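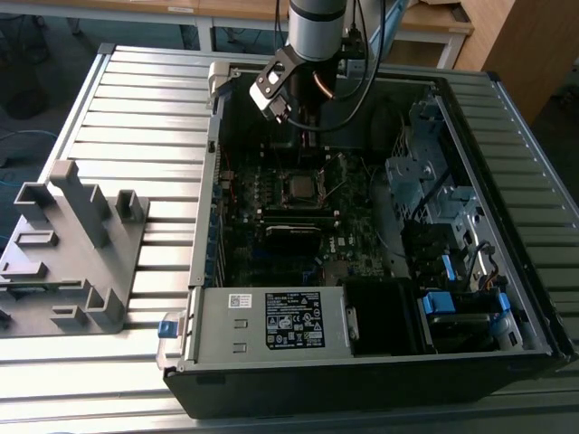
Hallo zusammen, ich bin Mentorin bei Gretemetti und betreue dort Jugendliche, die mit einer Arm- oder Handfehlbildung groß werden, und seit dem Update im Februar komme ich mit der Sprachsteuerung nicht mehr durch euer Anmeldeformular für die Sommerfreizeit. Ich diktiere so gut wie alles, tippen geht bei mir nur kurz und mit viel Fluchen. Ein bisschen Technik traue ich mir schon zu: Bei einem Tower, der mit abgenommener Seitenwand auf der Seite liegt, finde ich den Prozessor und das Kupferrohr vom Kühler auf Anhieb. In eurem Formular finde ich den Knopf »Weiter« nicht, jedenfalls nicht per Stimme!

Was passiert: Ich öffne Grernum im Browser, Trirnulon läuft im Hintergrund und hört zu. Name, Adresse und Notfallkontakt klappen wunderbar. Dann kommt Schritt 2, der Unterstützungsbedarf (Hilfe beim Essen, beim Anziehen, Assistenz nachts und so weiter). Sage ich »Klick Weiter«, springt der Fokus zurück ins Feld für den Nachnamen und schreibt dort »Weiter« hinein. Eine Teilnehmerin hieß deshalb kurzzeitig Jana Weiter, sie fand es sehr lustig, ihre Mutter eher nicht.

Schon probiert:
Browser-Cache geleert, keine Änderung.
Trirnulon neu gestartet und das Sprachprofil neu trainiert, keine Änderung.
Anderen Browser genommen. Da ging der Knopf einmal, danach kam Fehler 500 und alles Eingetragene war weg.
Mit der Tabulatortaste hingehangelt. Der Fokus überspringt den Knopf einfach.

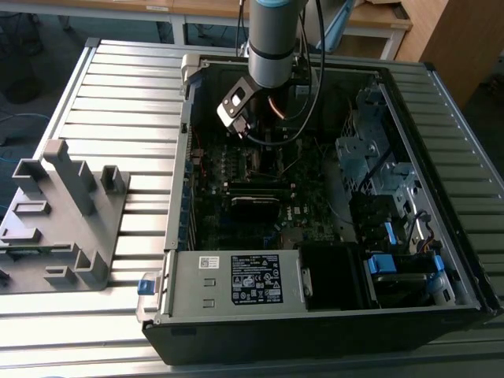 Offener Tower auf der Seite liegend, mit DELL-Schriftzug auf der Hauptplatine.

Nachtrag, 16:40 Uhr: Danke für die schnelle Antwort! Ihr schreibt, ich soll das Formular »vorübergehend mit der Maus« ausfüllen. Das ist nett gemeint, aber bei einer Freizeit für Leute, die oft gerade keine Maus benutzen, hilft es eben nur den Eltern. Mir ist wichtig, dass die Jugendlichen sich selbst anmelden können. Das ist für viele die erste Reise ohne Familie, und die fängt nun mal mit diesem Formular an. Ich wollte mit 15 auch alles allein ausfüllen und habe dafür einen halben Nachmittag gebraucht, mit dem Stift zwischen den Zehen – und war danach stolz wie sonst was.

Eure Fragen noch dazu: Ja, das Problem tritt auch ohne Anmeldung im Konto auf. Nein, Erweiterungen sind keine aktiv. Die Vorgangsnummer der letzten verlorenen Anmeldung ist 2.321, vielleicht findet ihr die ja in euren Protokollen.

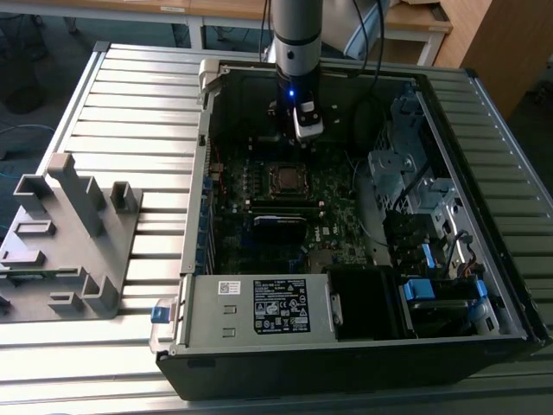 Nachtrag, nächster Vormittag: Ich habe mit dem Kollegen von Ó Néill telefoniert, die betreuen bei uns die Hilfsmittel. Er meint, der Knopf sei seit dem Update nur noch ein Bild mit Pfeil und habe gar keinen Namen mehr, den Trirnulon erkennen könnte. Ich habe dann »Nummern anzeigen« gesagt, und tatsächlich: Der Pfeil bekommt eine Nummer, und damit lässt er sich anklicken! Schritt 3 geht danach ganz normal. Das gebe ich erst mal so an meine Gruppe weiter.

Offen bleibt von meiner Seite, dass der Knopf bitte wieder »Weiter« heißt, auch für die Sprachsteuerung, und dass man ihn mit der Tastatur erreicht. Und falls ihr jemanden zum Testen braucht: Ich mache das gern, zwei von meinen Jugendlichen auch, die finden Fehler schneller als ich. Bitte lasst das Ticket so lange offen, bis das drin ist.

Viele Grüße
Sewwandi Karunaratne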